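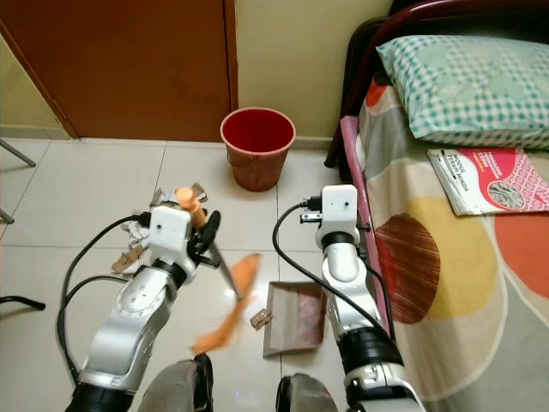
Housekeeping Operations II
Unit 4: Hard Floors in Guest Rooms
Course notes, revised 1/8/18
Prepared by Ngân Diệp

Scope

These notes cover glazed ceramic and porcelain tile in sleeping rooms and the corridors that serve them. Natural stone is in Unit 5. Carpet was in Unit 3 and will not be repeated, except where a room has both.

4.1 Tile and glaze

A glazed tile has two layers: the fired clay body and a thin glass coat on its face. The glaze does not absorb water. The body absorbs a little or a lot, depending on how densely it was pressed and how hot it was fired. Porcelain absorbs very little. Ordinary ceramic absorbs more, so a chip through the glaze will darken over time as soil works into the body. Chips are reported to maintenance and are not scrubbed.

Gloss is a property of the glaze. It is lost by abrasion, by etching, or by a film of residue on top. Only the third can be corrected by cleaning. Before any treatment, find out which of the three you have. Clean a small area with plain warm water and a white pad, dry it, and compare it with the area next to it. If the gloss returns, the problem is film.

4.2 Grout

Cement grout is porous and alkaline. It is attacked by acid, including the mild acids sold for removing lime scale in bathrooms. Repeated use of an acid cleaner on a bedroom floor lowers the joint below the face of the tile, and a low joint holds dirty water after every mopping. Epoxy grout resists acid and stains but yellows in strong sun.

Students often ask whether grout should be sealed. Cement grout may be sealed once it has cured. Sealer that dries on the tile face leaves a haze, and removing the haze takes longer than the sealing did. Wipe as you go.

4.3 Residue

Most complaints about dull or sticky floors come from too much detergent. The Pimcombe training floor was used last December to show this. One half was mopped at the label dose and the other at 3 times the label dose, both without rinsing. After 15 moppings the overdosed half showed footprints under side lighting and the other half did not. Thịnh Châu has the log sheets for anyone who wants to read them.

Use a neutral cleaner for daily work. Measure it. Pouring by eye is not accepted in the practical test.

4.4 Order of work

Strip the bed before touching the floor. Linen sheds lint, and lint on a damp floor turns into gray threads along the joints.

Lift out everything that can be lifted: wastebaskets, luggage racks, shoes, floor mats. Empty and wipe the wastebasket, including the base, and leave it outside until the floor is dry.

Dust mop first, working from the far wall toward the door. Pass under the bed from both sides where the frame allows.

Damp mop in the same direction, in overlapping figure eights. Turn the mop head when one side is soiled. Change the water after 2 rooms, or sooner if you cannot see the bottom of the bucket.

Go over the baseboard line by hand with a folded cloth. A mop leaves a dark band there which builds up over weeks.

Keep the mop off the lower edge of wooden doors and door frames. Bare end grain takes up water, and the finish lifts from the bottom.

4.5 Drying and slip

Glossy tile is the most slippery floor you will handle when wet. Place the sign before the first wet pass and remove it only when the floor is dry to the hand. A fan may be used in rooms without a window. Do not dry a floor by turning up the heat.

4.6 Inspection

Inspect from a low angle, facing the light. Looking straight down hides streaks and film. Check the corners behind the door, the strip under the bed frame, and the joints nearest the bathroom.

Reading for next session

Letari manual, the chapter on cleaning chemistry. Skip the tables on stone.
Kivdale case sheet, first page only.

Practical

Bring closed shoes with rubber soles. Pads and cloths are supplied. The Ninh group uses the second training room and the rest use the first.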